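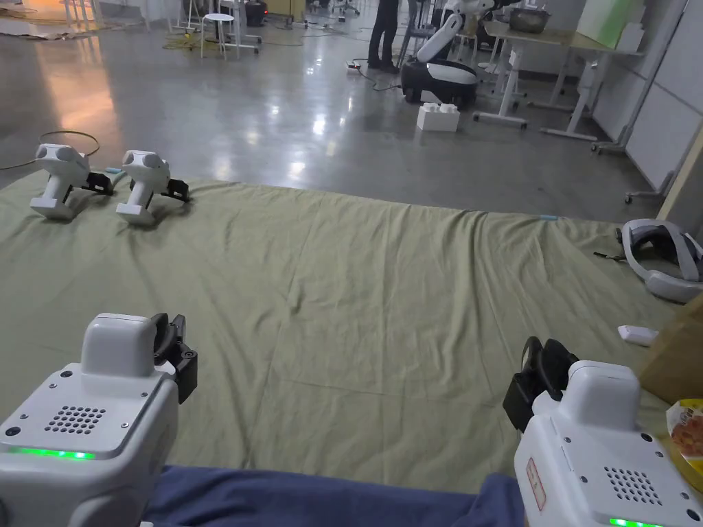
Last updated: 11 October 2023
3 min read

Section 5. Laying out the floor sheet

1. Sweep the floor first. Grit under a cloth finds your knee every time.

2. Unfold the sheet and lay it flat, one person to a side if you have two. Pull from the corners, not the middle.

3. Smooth out the worst of the folds by hand. Soft wrinkles are fine. Thắng Kim once ironed the Bumthorpe sheet, and it looked lovely until lunch.

4. Put things you need less often toward the far edge and keep the middle clear.

NOTE: Set headsets down with the strap loosely open. Don't stack anything on them — small boxes included.

CAUTION: Cables stay off the cloth. Coil any spare length on bare floor, away from where people walk.

5. Snacks are tolerated at the corners, wrapped. Crumbs in the weave come out after some 33 shakes, outdoors, upwind of Yupin.

To fold the sheet away, see Section 6.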